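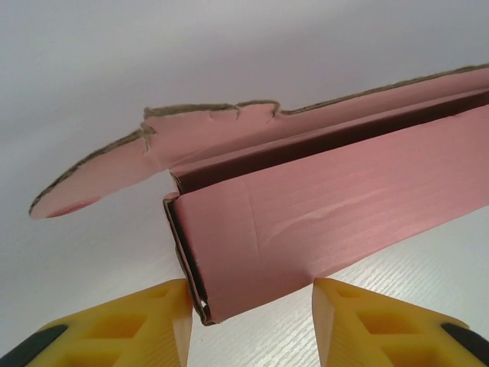

Unit 8: Folding Cartons and Board Grades

Telldale College, Packaging Studies
Handout issued 2019-01-18

8.1 Scope of the unit

Students will learn to read a carton blank, to name its panels and flaps, and to choose a suitable weight of board. Unit 2, on paper fibre, should be read again before the first class.

8.2 Terms

Blank: the flat sheet after cutting and before folding.
Crease: a line pressed into the board so that it bends cleanly.
Tuck flap: a flap that slides inside the carton to close it.
Glue seam: the narrow strip that joins the first panel to the last.
Grain: the direction in which most of the fibres lie.

8.3 Grain and creasing

Board folds more easily along the grain than across it. A fold made across the grain may crack on the outer face, particularly where the board is coated or heavily coloured. In most upright cartons the grain runs around the body, at right angles to the main upright creases, which helps the panels to resist bulging.

8.4 Set work

Draw a tuck-end blank for a carton of your own design, marking cuts with solid lines and creases with broken lines. Show the grain with an arrow. The written answer should compare two board grades and must not exceed 258 words. Work is to be handed in at the Fledent Building office. Late work is accepted only with the written consent of the unit leader.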